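Lernen durch Vormachen
Begleitskript zur Übung, Teil 2: Teleoperation in der Simulation
Stand: 11.08.2023

Wer dieses Skript zum ersten Mal in der Hand hält, hat vermutlich die Vorlesung zur Bahnplanung hinter sich und glaubt, man müsse einem Roboter alles ausrechnen. Muss man nicht. Man kann es ihm auch zeigen. Das Zeigen ist allerdings eine eigene Kunst, und die meisten von uns beherrschen sie am ersten Nachmittag ungefähr so gut wie das Einparken mit Anhänger.

Zwei Arten des Vormachens

Beim kinästhetischen Führen nimmt man den Arm in die Hand und bewegt ihn. Das ist anschaulich, kräftezehrend und funktioniert nur, wenn ein Arm da ist. Die Gelenkwinkel werden dabei direkt aufgezeichnet; die Haltung des Vorführenden zum Glück nicht.

Bei der Teleoperation sitzt man vor einem Bildschirm und steuert den Greifer mit einem Eingabegerät. Man spürt nichts, sieht wenig und ist trotzdem für alles verantwortlich. In der Übung verwenden wir diese Variante, und zwar in der Simulationsumgebung Tarkuvstead. Die Eingabe läuft über den Handregler Femska, die Aufzeichnung über Purkel. Wer die drei Programme in der falschen Reihenfolge startet, bekommt eine Fehlermeldung, die über die Reihenfolge kein Wort verliert. Richtig ist: Tarkuvstead, Femska, Purkel.

Was die Handkamera zeigt

Der Blick über den Greifer hinweg ist gewöhnungsbedürftig. Im Vordergrund steht immer das eigene Werkzeug, und was man eigentlich sehen will, liegt gern dahinter. In der Ausgangslage für die erste Aufgabe stehen die Finger weit auseinander und halten nichts. Zwischen ihnen läuft die Kante entlang, an der die dunkelgrüne Fläche auf den Fliesenboden trifft. Diese Kante ist Ihr bester Freund: Fliesenfugen und Kanten geben Richtungen vor, eine einfarbige Fläche gibt gar nichts vor. Wer sich an der grünen Fläche orientiert, merkt erst beim Zusammenstoß, wie nah er war.

Noch ein Hinweis zur Tiefe. Dass eine Fingerspitze im Bild eine Fuge überdeckt, sagt über ihren Abstand zum Boden nichts aus. Das klingt selbstverständlich. Die Kollisionsprotokolle vom Juni sprechen eine andere Sprache.

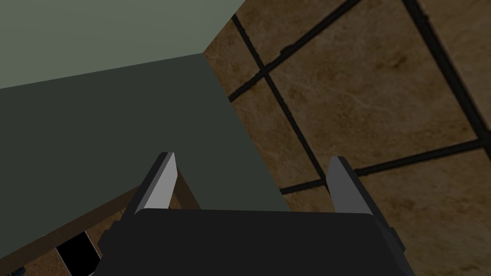

Ablauf einer Demonstration

1. Szene zurücksetzen und warten, bis der Greifer stillsteht.
2. Aufzeichnung starten. Danach erst bewegen. Eine Demonstration, der die ersten Sekunden fehlen, ist eine Demonstration vom Teleportieren.
3. Zielregion anfahren, ohne den Greifer unnötig zu drehen.
4. Vor dem Schließen kurz anhalten und die Lage beider Finger prüfen.
5. Greifen, anheben, ablegen.
6. Aufzeichnung beenden und sofort als gültig oder ungültig markieren. Am Abend weiß man es nicht mehr.

Pro Durchgang stehen 300 Zeitschritte zur Verfügung. Das reicht, sofern man nicht unterwegs über Grundsatzfragen nachdenkt. Zögern wird nämlich mitgelernt. Ein Regler, der aus lauter nachdenklichen Demonstrationen trainiert wurde, bleibt vor dem Objekt stehen und sieht aus, als hätte er etwas im Herd vergessen.

Zur Qualität der Daten

Der Datensatz Kravets aus dem Vorjahr umfasst 929 Demonstrationen. Er ist groß, und er ist schief: Fast alle Anfahrten kommen von derselben Seite, weil der Regler so bequemer in der Hand lag. Der gelernte Greifer kam dann ebenfalls nur von dieser Seite, auch wenn dort etwas im Weg stand. Variieren Sie deshalb Startlage und Anfahrtsrichtung.

Korrekturen dürfen im Datensatz bleiben, wenn sie gelingen. Ein leicht verfehlter Griff mit sauberem zweitem Versuch ist lehrreich. Vier verfehlte Griffe mit anschließendem Abbruch sind es nur für Sie.

Abgabe

Jede Gruppe liefert 7 gültige Demonstrationen in einer Purkel-Datei ab, dazu eine halbe Seite Text: Welche Anfahrten wurden gewählt, welche Durchgänge verworfen und weshalb? »Steuerung war komisch« gilt nicht als Begründung. Die Steuerung ist für alle gleich komisch.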